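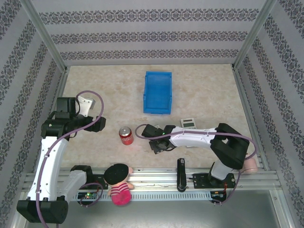 Papering a Small Space: Alcoves, Booths and Three-Sided Nooks

Posted 2025-04-10 by Gerasimos Kokkinos
Filed under: Walls and Surfaces

A three-sided nook takes very little paper and a surprising amount of time. Two inside corners sit close together, there is no room to swing a brush, and any pattern with a strong band has to line up on all three walls or the eye goes straight to the mistake. I did the recess over our workbench in March and made most of the errors listed further down.

What you need

A long level or a laser level
A plastic smoother and a clean sponge
A snap-off knife and plenty of blades
A wide filling knife to cut against
Paste that matches the paper (check the label, some are paste-the-wall)
Primer or size for bare board
A pencil. Ink can bleed through pale paper.

Get the walls ready

Fill screw holes, let the filler dry, and sand it flush. Pale paper shows every bump, and a low lamp placed to one side will find them for you. Wipe off the dust with a damp cloth.

Bare board soaks up paste and makes it hard to slide the paper into position. Give it a coat of primer and leave it overnight. Painted board that has a shine should be rubbed down with medium sandpaper first.

If anything can be unscrewed, unscrew it. Trim, rails, hooks and outlet covers all go back on afterward and will hide a cut edge better than any knife work. Turn off the power at the panel before you take off an outlet cover.

Measure the repeat

The repeat is printed on the label. Mine was 20 inches. Each strip has to be cut long enough to reach the next full repeat, so with a back wall 108 inches wide and a short drop I still threw away a fair stack of offcuts. Keep those. They are useful for patching and for lining drawers.

To work out how much to buy, measure the width of all three walls and divide by the width of the roll, rounding up. That gives the number of strips. Then take the height, round it up to the next full repeat, and multiply. Buy one extra roll, with the same batch number as the others. A different batch can be a slightly different shade, and on gray it shows.

Start in the middle of the back wall

Mark the center line with the level. Hang the first strip against that line and work outward both ways. Any narrow leftover strip then ends up in the corners, the same width on each side.

With a banded or bordered paper, decide on the height of the lowest band before you cut anything. If it sits just above the counter it needs to be level with the counter, even if the counter is a little off. A band that runs true while the counter slopes will look crooked. Split the difference if the slope is bad.

Corners

Do not wrap a full strip around an inside corner. It will pull away as it dries and leave a hollow that tears the first time something bumps it.

Measure from the last strip to the corner in three places and take the widest figure. Add half an inch and cut the strip to that. Hang it so the half inch turns onto the side wall. Then draw a new plumb line on the side wall and hang the remaining piece to that line, overlapping the half inch and matching the pattern as well as you can.

Vinyl paper will not stick to itself with ordinary paste. Use a tube of overlap adhesive there — a thin bead is enough.

Trimming at the bottom

Press the paper into the joint with the edge of the filling knife, then cut along it. Snap off a fresh blade for every strip. I tried to save blades on the first side wall and tore two strips of wet paper. Wipe paste off the counter right away, especially if it is stone or has a textured finish where it can settle.

Mistakes I made

I brushed the paste on too thick and it came out at the seams. Sponging it off left a dull patch that I can still find.

I cut 11 strips in one go without numbering them. Put a number and an arrow for "top" on the back of each one.

I put the trim back the same evening. It stuck to the damp paper and lifted a piece when I had to move it. Leave it a full day.

Keeping it clean

Dust with a dry brush from the top down. Washable papers can take a damp sponge and a drop of dish soap. For plain paper, a ball of soft white bread still lifts fingerprints. Roll it over the mark without scrubbing, and change to a fresh piece when it looks gray.

Next on this page: regluing a lifted seam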